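Household Skills, week 5: shirts on the bed
Skanon evening course, handout for Thursday

Bring this back next week, we carry on from it. Folding boards NOT needed.

Main point tonight: use the bed. A table is too narrow for a shirt opened out, and the floor gets it dirty again. Smooth the duvet first if you can be bothered. Soft surface = shirt wont lie dead flat, fine. 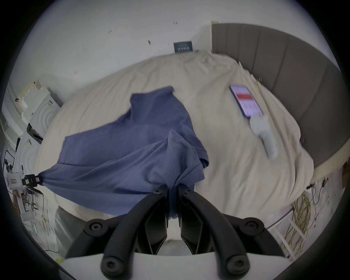
Cheng

Start with cotton, something old and a bit faded. Spread it out, shoulders away from you. Look for the ribbed edges (neck, cuffs) and turn them back out if they've rolled under. Two corners, gentle pull, let go. Don't yank, the neck goes baggy.

Common faults:
- pulling from one side only, shirt ends up on a slant
- pinching too much cloth, leaves a bunch mark
- folding before the creases are smoothed
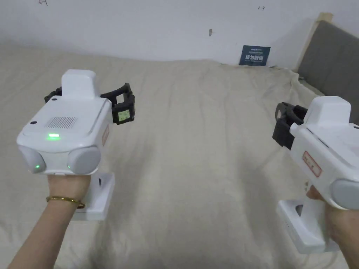
Notes by Cheng, Putwood Adult Learning, room 609

Sheets next. Same idea, bigger. Wrinkled sheet under you makes everything harder so pull it tight at the foot end first, then teh sides. Rings and bracelets: watch for snags on knits.

T-shirts and other soft knits. These sag in the middle when you hold them by two corners, 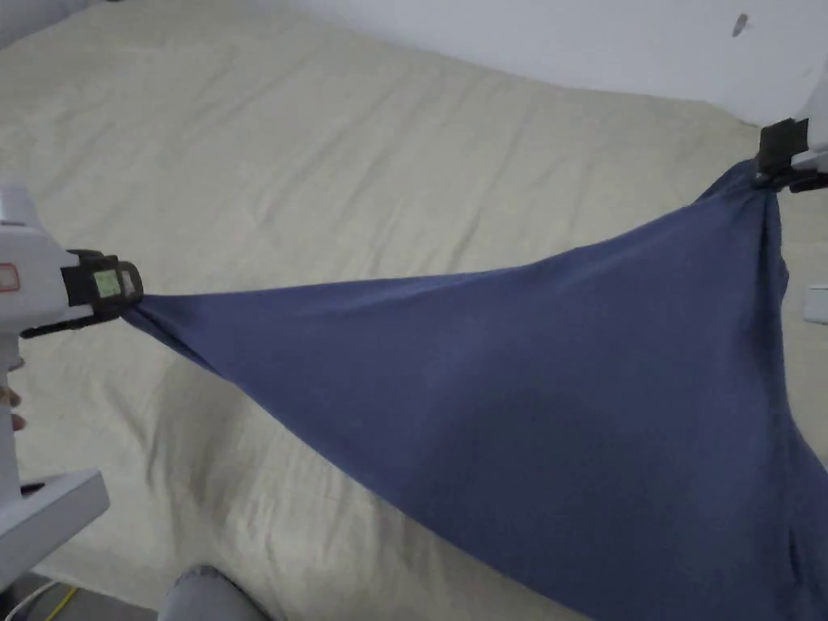
so lower the bottom part onto the bed first, then the corners. Smooth from the center out with a flat hand. Sleeves in, sides in, fold up from the hem.

Homework: 5 shirts, folded, same width. Towels in July.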